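Re: [home-bakers] Zernetti starter flour, anyone?

Hi all,

Finally got hold of the Zernetti flour (6 bags, so I'm set till summer!) and my rye loaf came up much better than the December ones. I did 1000 g flour to 200 g starter and left it overnight on the counter. The crumb is softer, but I still think it wants more salt.

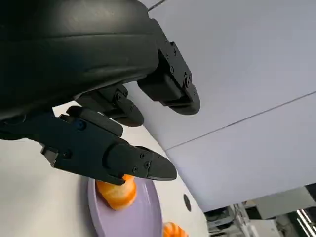 Reisinger wrote on Monday:

> I'd go easy on the salt and give it 2 more hours before shaping.
> My kitchen is cold and the dough just sulks otherwise.

Mine's cold too, so I'll try that next (maybe with the Grasetti pan, if I can find the lid). Does anyone still order from Zedo, or did they stop shipping the small bags?

Happy baking!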